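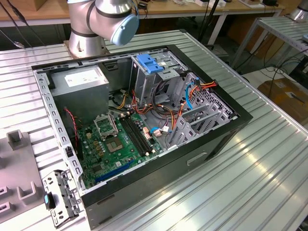 Old desktop computers are getting a second go in Skirton this year, and we couldn't be happier! Harnalico opens its Feltton repair program on 21 January 2024, with places for up to 40 learners. They'll start with towers much like this one, side panel off, the two long memory slots bare and the processor socket waiting to be filled – a great way to learn what goes where. Finished machines will go to local households at no charge.

"I love the moment someone fits their first stick of memory," said program lead Binta Omoregie. "You can see the nerves go."

We've got 733 donated computers on the shelves and hope to reach 1000 by October. Contact: Bart Segers, Harnalico, Skirton.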